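The Month of the Strawberry

Four grippers, one arm and a kitchen table that wouldn't stay tidy

By Jolene Pirihi

The first thing Pankaj Kaushik does when I walk into the workshop at Clistulholm is hand me a gripper and tell me to squeeze my own finger with it. It's a soft one, two rubbery jaws that curl inward as they close, and it feels like being held by a very polite crab. Then he hands me the next one, which has flat metal fingers and a lot more opinion. I give that one back pretty quickly.

Kaushik and his bench partner, Kane Ashby, have spent most of October doing something I've wanted to see for years. They've taken one arm, bolted it to one table, and run four different hands on the end of it through the same set of household jobs. Same controller, same camera, same objects, same floor, same slightly grumpy pair of people writing down what happened. By the time I arrive they have 1,769 attempts logged, and both of them can recall an alarming number of them individually.

"Ask him about the colander," Ashby says.

I ask him about the colander.

"The colander," says Kaushik, "is a terrible object. I love it."

The hands

Two of the four are parallel grippers, meaning the fingers slide straight toward each other like the jaws of a vise. The Lultitz is the smaller and lighter of the pair, and it's the one most hobbyists will have met. The Brostmont is stronger, opens wider and comes with fingertips you can swap in under a minute once you've found the hex key. The third hand is the soft one that got my finger, a design Ashby cast at home and has been fiddling with since the spring. The fourth is a suction cup on a spring, which he insisted on including and Kaushik voted against.

All of them hang off the same wrist, with the same round camera module riding above. That was the rule from the start. Kaushik has read too many comparisons where the winning gripper also happened to get the newer arm, or the better lighting, or a programmer who liked it more. When a hand came off and another went on, the two of them recalibrated the camera and ran a warm-up set that didn't count. It's slow. Changing over eats most of a morning, and the cabling has to be dressed again each time so it doesn't snag when the wrist turns.

The cabling! I could write a whole second feature on it. Every arm I've ever been near has had a loop of wire that somebody was worried about. Ashby ties his with enough slack for a full turn either way, then watches it like a parent at a swimming pool.

The jobs

The tasks come from a list drawn up by Angus Nepia, who spent years in restaurant kitchens before he got into controls work and has firm ideas about what counts as a hard object. Plates are on it because they're flat and wide and give you nothing to grab. Bowls are on it for their rims. The strawberries are there because they're small, they taper, and they punish any hand that closes off center. The toaster oven is the big one: get the door open, put something on the rack, close up again.

Each job is done 4 ways, with the object shifted and turned between rounds, and no one gets to nudge it into a friendlier spot. A grab counts if the thing comes up, travels to where it's meant to go and gets set down. Dropping it from a height is a fail, even if it lands right side up. (There was some debate over this one. Nepia won.)

I watched the Lultitz go first. It's a quick little thing, and on the strawberries it was a joy – straight down, close, up, gone. On plates it struggled. The fingers are short, so the wrist has to come in low and nearly sideways to catch a rim, and the planner kept deciding that the table was in the way. Fair enough, as the table was in the way.

The Brostmont had the reach for it. With the long fingertips on, it would slide one finger under a raised rim and pinch from above, and when that worked it looked wonderful, like someone clearing up after dinner. When it didn't, the plate skated off across the tabletop and Ashby went to fetch it.
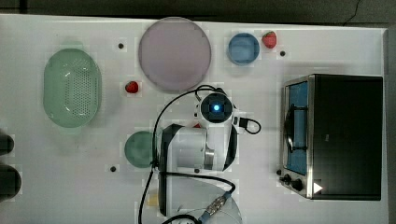 Dishes, strawberries and the toaster oven share the table with the arm at Clistulholm. The blue light is on the camera module.

The soft hand surprised everyone but its maker. It's hopeless at plates and doesn't pretend to be otherwise, but give it anything rounded and it wraps itself around the shape without much help from the software. Kaushik showed me the pose errors from one long run, and the hand was forgiving misses that would have cost either of the metal ones the pick.

As for suction, it got the flat center of the big plate first time, lifted it level and set it down without a sound. I actually clapped. Then it met the colander, and I finally understood what Ashby had been grinning about. A cup needs a seal and a colander is made of holes. The camera would find the base, the arm would travel down with total confidence, the pump would hiss, and up would come the arm with nothing on it. Kaushik has since taught the system to go for the short handles with a parallel gripper instead, and he is prouder of that than of anything else on the sheet.

What the camera knows

I'd come to write about fingers and ended up spending an hour on eyes. With the camera mounted on the arm, the view changes as the hand approaches, and in the last stretch you're often too close to see the whole object. Nepia's answer is to take the last good look from a fixed height, commit, and go. Kaushik would like to keep looking all the way down. They tried both on the Brostmont. Continuous looking won on the bowl and lost on the big plate, where the pale rim against the white tabletop had the edge finder hunting back and forth.

Lachlan Cosgrove, who runs a similar bench at Mets and had stopped by to borrow a torque wrench, thinks they should cover the table in something dark and be done with it. Kaushik's reply was that people have white tables. I'm with him on that, though I can see Cosgrove's point if you've got a deadline.

So which one?

If you want a single hand for a small arm and most of what you'll lift is fruit-sized, the Lultitz is a pleasure and you'll be running by the afternoon. If there's a door in your plans, get the Brostmont. It was the only one of the four that opened the toaster oven often enough for Ashby to stop hovering, and the swappable tips earn their keep. Suction makes a lovely second tool and a maddening first one.

The soft hand isn't for sale. I did ask. Ashby is recasting it with a stiffer back so it can get under a rim, and he has set himself another 400 picks before he'll let anyone else score it. Kaushik has already started a new page in the log, with the colander at the top.

Last updated: October

37 shares | 12 comments

Related stories
Cable dressing for people who hate cable dressing
Inside the bench at Mets: one room, too many wrists
Fixed camera or wrist camera? Readers write in
Casting your own soft fingers: a first attempt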